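Testbridge opens bimanual demonstration program at Pullside

Nov 10, 2025

Testbridge has commenced a program of remotely operated demonstrations at its Pullside laboratory, in which trained staff guide a pair of robot arms through everyday handling tasks. The recorded movements will be used to teach the arms to carry out the same work on their own. The first task set, developed with Storkix, centres on small metal cases and the items stored in them.

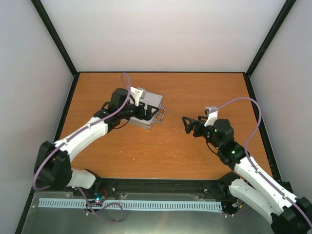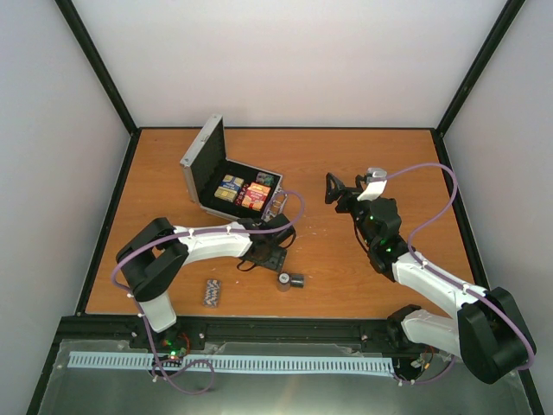
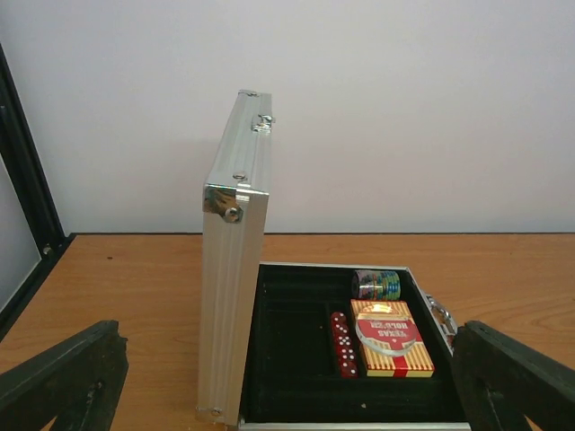
Two-arm work with metal cases at the Pullside laboratory.

Each operator completes 10 practice runs before any recording is retained. A total of 248 demonstrations has been catalogued to date, and every one is reviewed by a second staff member before it is released for training. Recordings in which the operator hesitates or corrects a grasp are labelled and kept - the program considers them useful for teaching recovery behaviour.

"Closing a latch with one hand while the other steadies the case is routine for a person and very difficult to write down as instructions," said program lead Khôi Lã. "Our operators show the movement directly, and the system learns from what they do."

Testbridge will offer operator training in three intakes, the first of them in February. Enquiries from partner organisations should be directed to the program office in the Bermúdez Building, Level 2.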